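Keeping Bamboo and Wooden Utensils Nice (and What I Quit Doing)

Posted June 2023 in Kitchen Odds and Ends

My friend Duyên Quách asked me why her wooden spoons always feel fuzzy and mine don't, and I started typing her a reply and it got so long that I figured I might as well put it here. So, hi Duyên! Yours is the short version, everybody else gets this.

First thing, keep them out of the dishwasher. I know, I know. I ran mine through for years and they came out gray and rough and one of my favorite spoons split right up the handle. Hot water, a little soap, a quick scrub and a rinse is plenty. And don't leave them standing in the sink in a glass of water while you eat dinner (my husband does this, we've talked about it).

If they're already fuzzy, you can bring them back. Get them wet, let them dry all the way overnight, and then rub them down with fine sandpaper, going with the grain. The wetting raises up all those little fibers so the sandpaper can take them off. I do it twice on the bad ones. Wipe off the dust, then oil them.

For oil I use plain food-grade mineral oil from the drugstore. Please don't use olive oil or the vegetable oil you cook with, it goes sticky after a while and starts to smell like old crayons. Put it on with a rag, be generous, leave it overnight and buff off whatever is still sitting on top. I do all of mine in one big session in December before the holiday cooking starts, and then again whenever they look thirsty. An old cookie sheet lined with a torn-up T-shirt is the best setup I've found for this - everything gets to lie flat and the oil stays off the counter.

Smells are another thing. Onion and garlic really hang on! I make a paste of baking soda and lemon juice, rub it in, let it sit 12 minutes while I do something else, and rinse. If a spoon still smells after that I make it the curry spoon and move on with my life.

Now, drying, and this is where I think most people go wrong. A solid crock looks so pretty by the stove, but if you put things away even a little damp, the water runs down and sits in the bottom and that's how you get those black spots on the ends. I used a crock for ages and had to throw out 6 spoons in one spring. Get a holder with holes in it and a tray underneath, and dump the tray out when you think of it. Plastic is fine, it doesn't have to be fancy.

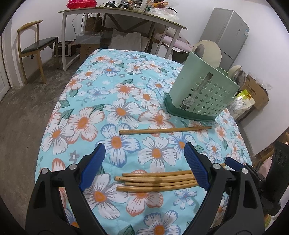
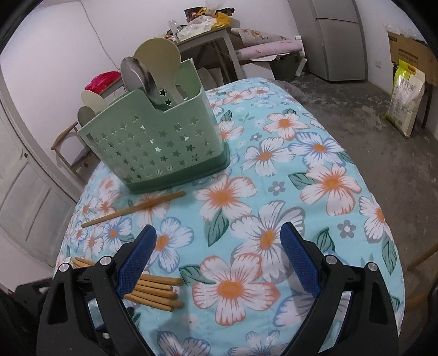 Chopsticks need a bit more fussing. I wash them a few at a time, rolling them between my palms under the faucet with a drop of soap, and I stand them up with the eating ends in the air so the part that goes in your mouth dries first. Don't pack them in tight either. If a pair has gone dark at the tips or has a crack you can feel with your fingernail, out it goes, or into the garden to hold up a seedling. Mine have propped up a lot of peppers.

Cutting boards get the same oil, only more of it, and stand them on edge to dry so air gets at both sides. I've got 3 boards going right now and the oldest one is still the nicest to cut on. Next time I'll write up what I do about the one that warped, once I see if the wet towel trick holds.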